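Search this site
Last updated 6th January
2 min read

Zamilia halts two-arm sorting after gripper fault

Zamilia has suspended unattended running of its Skasari sorting cell at Urnereck. A gripper closed without command during cycle 1,755 — no one was hurt.
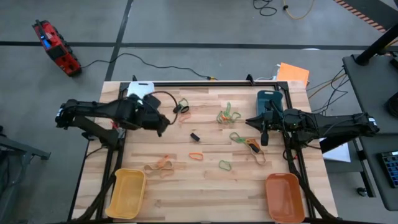
The fault was traced to a damaged wrist cable, said Hok-lam Choi, head of safety. Test work uses rubber bands and small black clips, which tangle readily and load the fingers unevenly. Supervised trials will continue for 1,000 cycles.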